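2021-07-30

Up early to meet the flooring man at Drumgate. He was meant to come at eight and came at twenty to nine, which was fine as I had the back bedroom still to empty. His name is Toon Willems and he works on his own under the Boersma name, which I think was his uncle's. He pulled up a corner of the hall carpet before he had even taken his coat off.

The news is mixed. The carpet in the hall and on the stairs can be cleaned and will come up fine, he says. The back bedroom is done for. The pad underneath has gone to crumbs and there is an old stain by the radiator that has gone right through to the boards. I had hoped to get one more winter out of it. He lifted a strip along the wall and the boards looked sound, only dirty, with a line of old tack holes every few inches.

He gave me two prices. To clean the hall, stairs and landing is $345, and he would do it in one visit with the furniture moved by me. To take up the bedroom carpet and haul it off is another $50. New carpet for that room he would not price until he had measured properly and I had picked something. I told him to go ahead with the cleaning and the hauling and that I would think about the rest.

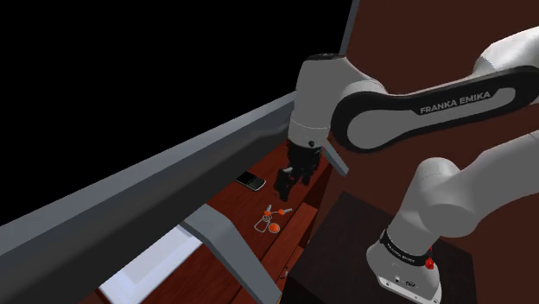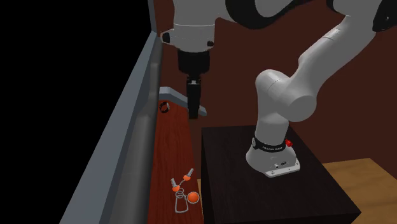 Rianne Lambrechts called at lunch and I told her all this. She had her own stairs cleaned last November and says the trick is to keep off them until the next morning, even if they feel dry on top. She walked on hers in socks that same evening and had a gray track up the middle inside a week. She also says not to buy the cheapest pad. Hers at Curkudach was thin and she could feel every board through it in 4 years. I wrote that down.

After lunch I drove to the carpet store in Rurnitlow and came home with 6 samples — two wool, the rest some kind of blend. Laid them out on the bedroom floor by the window. The oatmeal one looks yellow in the afternoon. The dark green I like, but it will show every bit of lint and I know who will be vacuuming it. There is a plain brown that I keep going back to. I will leave them down a few days and see them in the morning light as well.

Moved the bookcase and the small dresser onto the landing, then remembered the landing is being cleaned too and moved them into the front room. Back is sore. Found two dollars in change and a library card under the dresser, expired.

Still to do: call Toon with a date, ask him if he takes checks, get the bedroom door off its hinges so the carpet can come out in one piece. Soup for supper and the last of the bread.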